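4.2 What the packers made of the simulator

I should say first that we did not set out to study the simulator at all. Our plan for Rorkton was simple enough: watch the returns room before the arm came in, watch it again after, and talk to people in between. But the fitting was put back to July, and for a good while all anyone on the floor had to look at was a screen in the corner running Brolo, the package the engineers used to try out the cabinet job. So that became our "in between", and I'm rather glad it did.

The cabinet job is dull and everybody agrees it is dull. Returned parts get logged, then put away in storage units, and on a busy shift a packer might open and shut the same few units until their wrist aches. Rorkton handles 2000 returns in a busy week, up from 600 when the oldest hands started. Nearly everyone we spoke to said they'd happily give that bit away. What they were less keen to give away was the sorting that goes with it, because that is where you spot the wrong part in the right box, and where (as one of them put it to me) you get to use your head.

Figure 2 is the Brolo set-up that was on screen during most of our chats. I ended up using it as a sort of prompt, and people had plenty to say about it!

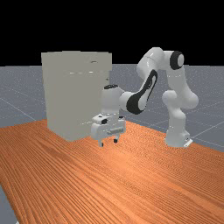 Figure 2. The cabinet task in simulation: white arm on the wooden tabletop, gripper open beside the cabinet.

The first thing people brought up was how tidy it was. There's one cabinet and a great stretch of bare table, and a real bench at Rorkton has labels, tape, mugs and somebody's half-finished crossword on it. Several packers asked where they were meant to stand. I hadn't thought to ask that myself, and when I passed it on, the engineers said the question of people would be dealt with on site – a fair answer from their side, though it went down badly on the floor.

The second thing was the handle. A packer with years in the room knows which doors stick and gives those a bit of a lift without thinking. Once the engineers heard this they came down and spent an afternoon opening doors with the staff, and the list of awkward units that came out of it was later used at the Lockyer site too. I think this was the moment the mood changed. People who had been calling the arm "theirs" began saying "ours", at least some of the time.

I don't want to make too much of that. Two packers stayed firmly against the whole thing, and their worry about hours is one we come back to in section 5, where we look at the new rota.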